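Coffee Corner FAQ: Questions People Keep Asking at Canlow

Collected and answered by Bienvenido Dela Peña. Last updated November 9, 2019.

Who is the coffee corner for?

Anyone with a desk on the second floor, plus whoever is visiting them. People from the first floor are welcome too, provided they stop describing our coffee as "the good stuff" in front of the people who buy theirs.

How do I wipe down the round table?

Spray the cloth, wipe from the middle out, and get the rim, where the sugar goes to retire. Then turn the cloth over and do it again with the side that isn't brown. A white table was somebody's choice, long before my time, and every drip since has been on display.
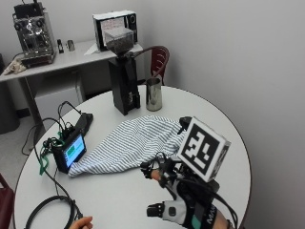 If you've been grinding, sweep the loose grounds into your palm before you spray anything. Wet grounds become paste, and paste gets into the striped cloth and stays there through two washes.

Which cloth is which?

Striped is for the table. Beige is for the espresso machine and its steam wand. If you've used the striped one on the steam wand, please put it in the wash and say nothing. I will know anyway.

Do I have to fold the cloth?

No. I gave up on folding in my first year. Spread it out a bit so it dries. A cloth balled up behind the grinder over a long weekend develops a personality.

What's in the spray bottle?

Lutonell surface cleaner, diluted. One capful, then tap water up to the shoulder of the bottle. Doubling the dose does not make the table twice as clean — it makes your elbows stick to it. We tried the Fesska one for a while and the whole corner smelled like a dentist's waiting room. 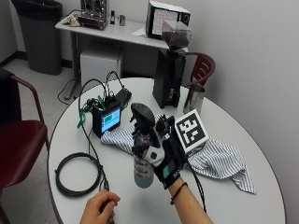 Two squirts will do for the entire tabletop. Aim away from the grinder, please. The hopper has a lid, but I have seen what people can do with a trigger sprayer and a little confidence.

Can I clean the grinder hopper with the spray?

You can not. Empty the beans, wipe the hopper with a dry cloth, put the beans back. If it looks oily, leave me a note and I'll wash it properly.

How many beans should be in the hopper?

Enough for the day. Filling it to the brim on a Friday is a kind thought with stale results. Spare bags of Chornovol dark roast are in the cupboard by the stairs, behind the herbal tea that has been there since the move.

Where do small jars and cans go?

Back in the cupboard when you're done, lid on. While you're wiping, shift them onto the cloth or over to the side table. Don't leave them hanging out near the rim, however sure you are of your balance.

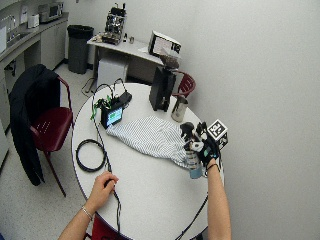

The steel cup is the exception and lives on the round table next to the grinder. It's for catching grounds. People have drunk out of it, and I've stopped asking them why.

Can I leave my jacket on a red chair?

Yes, for as long as you're in the corner. Jackets left overnight get moved to the hooks by the door.

Did the espresso machine really cost 1,499?

It did, in dollars, and it was on sale. Please empty the drip tray.

Who do I tell when something runs out?

Write it on the list inside the cupboard door. "Coffee stuff" is not an item. Orders go in on the 13th of the month, and anything added after that waits for the next one, including filters.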